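Das weiße Blatt

Von Annelies Widmer

Meine Schwägerin hat mir zum Geburtstag ein Notizbuch geschenkt, 200 Seiten, fadengeheftet, Papier aus irgendeiner Mühle mit Stammbaum. Seitdem schreibe ich meine Einkäufe auf die Rückseiten von Briefumschlägen. Ein solches Buch eröffnet man nicht mit »Milch, Zwiebeln, Spülmaschinensalz«.
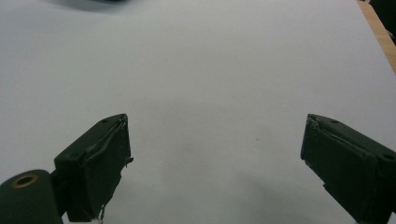

Bei mir im Regal stehen inzwischen mehrere davon, alle jungfräulich bis auf eines, in dem auf Seite eins der Satz »Dieses Jahr wird alles aufgeschrieben« steht. Er stammt aus einem Januar. Welchem, habe ich nicht notiert.

Die Angst vor dem leeren Blatt gilt ja als Künstlerleiden, und wer sie hat, darf sich ein wenig geschmeichelt fühlen. Ich halte sie für ein Problem des Einzelhandels. Der Schulblock, den ich als Kind hatte, kostete fast nichts und war nach zwei Wochen voll: Käsekästchen, Pferde, eine sehr ungerechte Liste von Mitschülern. Niemals hätte ich vor diesem Block gezögert. Beim Schreibwarenhändler Holter liegt heute ein Heft im Fenster für 40 Euro, und daneben ein Schildchen: »Für Ihre großen Gedanken«. Ich hatte in der betreffenden Woche einen mittleren.

Mein Kollege Girish Pant behauptet, man müsse die erste Seite einfach überschlagen und auf der zweiten anfangen. Ich habe das probiert. Nun habe ich ein Buch, in dem die ersten drei Seiten leer sind und die vierte auch.

Dazu gibt es natürlich längst Kurse. In einem davon saß ich einen Abend lang, 80 Euro, Tee inbegriffen, und sollte »ohne Absicht« schreiben. Der Herr neben mir schrieb ohne Absicht eine ganze Beschwerde an seine Hausverwaltung, die übrigens sehr gut war. Ich schrieb das Datum und verzierte es.

Was mir fehlt, ist schlechtes Papier. Graues, leicht fransiges, mit einem Kaffeering drauf, von einem Vorbesitzer meinetwegen — Papier, das nichts von einem erwartet. Auf einem Umschlag vom Finanzamt habe ich schon Trauerreden entworfen und einmal einen recht ordentlichen Heiratsantrag für einen Freund, der sich nicht traute. Er hat ihn abgeschrieben, auf Bütten, und sich dabei zweimal verschrieben.

Das Notizbuch der Schwägerin liegt derweil neben dem Telefon. Sie kommt über Weihnachten und wird hineinsehen wollen. Ich denke, ich lasse vorher die Kinder dran.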